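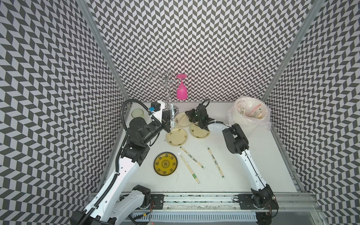

White tabletop, patterned walls

Ticket 3782
Product: Stondow scheduling calendar, web version
Site: Hughes office
Opened: Tuesday, June 25, 2024
Priority: Low (set by the system; I chose High)

Every recurring booking we made before the update has moved one hour later. New bookings are fine. Single bookings are fine. Only the repeating ones have moved, which means the Monday staff meeting now starts just as everyone who came to it has given up and left.

The printed calendar still shows the old time. So does the confirmation email. The screen outside the meeting room shows the new one, and people believe the screen because it glows.

Already tried:
Logged out and back in.
Cleared the browser cache, which also cleared my saved password, so that was a bonus half hour.
Changed one booking by hand. It held until the overnight sync, then moved again, this time by 2 hours.
Read the help article called "My events are at the wrong time." It advises checking that my events are at the right time.

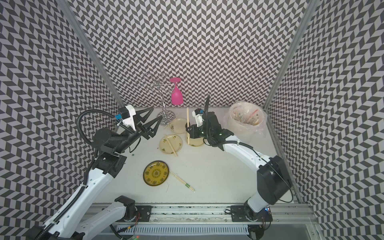

Photo: Hughes office files

Update, same afternoon

First reply from Stondow support asked whether my computer clock was correct. It is. So are the wall clock, my phone and the microwave, and the microwave has never been right before.

They also asked for the time zone under Account Settings. It says Eastern. There is a second time zone under Workspace Settings, and that one says Eastern too. A third lives under Integrations, behind a gray arrow I took for decoration, and it says "Inherit." It does not say from whom.

We connect to the door system through Podard, so I opened the Podard log as well. It lists 635 events as "adjusted successfully." I would like to register a disagreement with the second word. 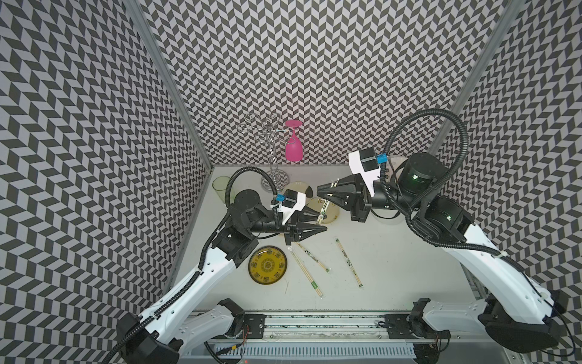
I turned the Podard sync off and fixed one booking again. It stayed put through the next two refreshes. With sync back on, it jumped within a minute. So the calendar is storing the right time and Podard is handing it back wrong, or else Podard is faithfully returning something odd it was given. Each company's help page recommends contacting the other.

Sync is off for now. The doors are running on last week's schedule, so the side entrance unlocks for a training course that ended in November.

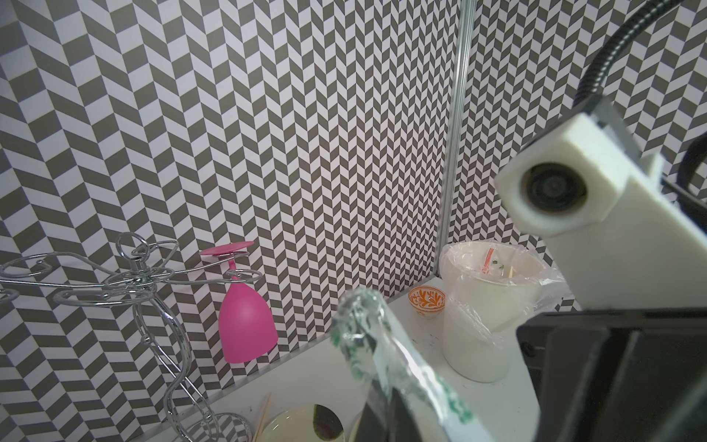 Favero: We had this with our own account. Look at "Inherit" under Integrations. After the update it takes the zone from whoever first connected the calendar, even if that login has been closed. Set it to Eastern by name, save, then disconnect Podard and connect it again. Saving alone did nothing for us.

Set it by name, saved, disconnected, reconnected. The Monday meeting is back where it belongs and stayed there after a manual sync. I had to delete 18 duplicate bookings that arrived with the reconnection, all of them for the same lunch.

Leaving this open until the overnight sync has run. Please don't close it for inactivity while I'm asleep.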